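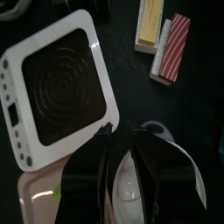 Ticket 273: Punis online shop, order confirmation emails arriving late or not at all
Status: Resolved
Priority: High
Raised by: Fatemeh Soltani, shop office
Handled by: Web support
Product in test orders: Toy induction hob, white

Problem as reported

Customers are ringing to say they have paid but have had no email. Some of them get it hours later. Two customers ordered again because they thought the first order had failed, and we have had to refund both. The orders themselves show up in the shop admin straight away and the payments are fine. It started in October, after the move to the new server. I have checked the email template and nobody here has changed it.

Set-up

Shop software: Kazemi 8, standard install, one language
Hosting: Bronton, shared plan
Mail: sent through the Bronton outgoing mail server, from orders@ the shop domain
Stock system: Histetti, linked to the shop by the usual plug-in
Domain records: held at the old host, not moved

Log

09:10
Ticket opened. Asked Fatemeh for the order numbers of three customers who had no email, and one who got it late. Asked whether password reset emails are also late.

09:42
Reply from Fatemeh. Order numbers supplied. Password resets are late too. Contact form messages to the office come through normally. Staff have been resending confirmations by hand from the order screen, and those go out at once.

09:55
Resending by hand works, so the template and the mail login are both good. The resend button in Kazemi sends directly. Automatic emails go into a queue and are sent by a scheduled task. Contact form messages also send directly. Everything that is late goes through the queue.

10:05
Logged in to the shop admin. Queue page shows 64 messages waiting. Oldest is from the previous evening. No errors against any of them, they have simply not been tried yet.

10:12
Placed a test order for the toy hob using the test payment option. Order appeared in admin at once. Email went into the queue and stayed there.

10:20
Checked scheduled tasks in the Bronton control panel. There is a task for the Kazemi queue, set to run every five minutes. Last run time is blank. The path in the task points to the folder on the old server. It was copied across with everything else and would never have worked here.

10:24
So how are any emails going out at all? Kazemi has a fallback: if the task has not run for a while, the queue is worked when somebody loads an admin page, up to 8 messages at a time. That matches the reports. Emails go out in small batches when the office is logged in, and stop overnight.

10:31
Corrected the path in the scheduled task. Waited for the next run. Last run time still blank.

10:40
Ran the same command by hand from the Bronton terminal. Got "permission denied". The queue script had lost its execute permission in the move. Set it back. Ran by hand again, no error, queue started to go down.

10:45
Scheduled task ran on its own. Last run time now filled in.

10:58
Queue at 30. Paused the task before clearing the rest. Some of what is left is for orders that have since been refunded or resent by hand, and customers should not get a second confirmation for those. Asked Fatemeh for a list.

11:35
List received. Removed the ones she marked, including the two refunded orders and my own test. Restarted the task. Queue empty at the following run.

11:50
Second test order for the hob, sent to an office address and to a free webmail address. Office copy arrived within the five minutes. Webmail copy arrived too but went into the junk folder.

12:05
Looked at the message headers on the webmail copy. SPF fails. The record for the domain still lists only the old host's mail server. The Bronton server is not in it, so some providers will treat the shop's mail as junk or turn it away. This explains the customers who say they never got anything even after a resend.

12:15
Sent Fatemeh the new SPF line and where to put it. She holds the login for the old host, we do not. The line replaces the existing one. There must be only one SPF record on the domain, and a second one alongside it will make the check fail again.

13:40
Fatemeh says the record is saved. Looked it up from here and still seeing the old value. Normal, it can take a while to update. Left it.

15:20
New value now showing. Third test order. Both copies arrived, webmail copy in the inbox, SPF pass in the headers.

15:30
Stock check. The three test orders had each been passed to Histetti and taken one hob off the count. Cancelled all three in Kazemi with "return to stock" ticked. Fatemeh confirms the Histetti figure is back to what it was.

Cause

1. Scheduled task for the email queue pointed to a folder on the old server.
2. Queue script was not executable after the files were copied.
3. SPF record not updated for the new mail server.

The first two made the emails late. The third made some of them go to junk.

Still to do

Fatemeh: tell us if any more customers report a missing email, with the order number and the email provider.
Fatemeh: ask the old host how long the domain records will stay up once the hosting plan there ends. If they go with the plan, the shop and the email will both stop. Best moved to Bronton before then.
Support: add an alert if the queue goes over 30 messages. Done, goes to the office address and to us.
Support: add the script permission and the task path to our server move checklist.

Comment from Fatemeh Soltani, 16:05
Thanks. Had five real orders since lunch and all five emails showed as sent. One of the morning customers rang back to say hers was in junk, so I have told the phones to ask people to look there for any order placed before today. I will raise the domain question as a separate ticket when the old host replies.

16:10
Ticket closed.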